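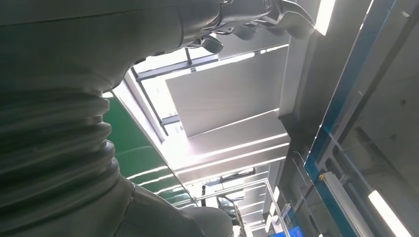 According to Lina Kassab, a hall lit from the roof should be judged on a dull afternoon, when the skylight and the lamps have to share the work.

Gendard Hall is a high-ceilinged workshop building in Cliltandale. It is known mainly for its combined roof lighting, in which a central skylight is supplemented by parallel rows of linear strips. The hall has a floor area of 1,709 square meters and was converted from a storage depot by the building firm Nel.

Skylight

The skylight is divided by dark metal mullions. A large flat white panel is suspended inside the opening at an angle. The panel serves as a baffle: it intercepts part of the direct sun and reflects daylight toward the sides of the hall. Direct glare is still possible for a person looking straight up, and work tables are placed with this in mind.

The glazing is cleaned every April. The baffle is wiped at the same time, as dust on its faces lowers the amount of light reflected.

Artificial lighting

Linear strips run in parallel rows below the roof. They are switched by row, and the rows nearest the skylight are on a separate circuit. The design level at table height is 300 lux for general work and up to 3,000 lux at inspection tables, where local lamps are added. Passages are kept at 200 lux.
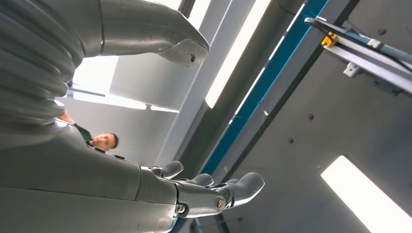 Kanchan Dhillon disagreed with the row switching in a letter to the Cliltandale Building Review: "A dark row next to a lit one is tiring to work under. Dim them all together or leave them alone." The circuits were not changed, but the rows farthest from the skylight were later fitted with dimmers.

Beams and color

Gray and blue members are both used overhead. The blue was specified by Nel to mark the main lines of the interior and recurs in the frame of the glass partition. Under the strips it can read as teal, an effect common to saturated blue paint in mixed light.

Walls and partition

Behind the partition is a plain gray concrete wall, left unpainted in the conversion. Elsewhere a glossy green wall panel is used. Gloss finishes are easy to wash but mirror the ceiling lights as white streaks, and later work in the building used matte panels from Dusden.

Glass was selected for the partition so that daylight could cross it. The frame is repainted as needed, and the panes can be replaced one at a time.

See also

Baffle (lighting)
Clerestory
Mullion
Toplighting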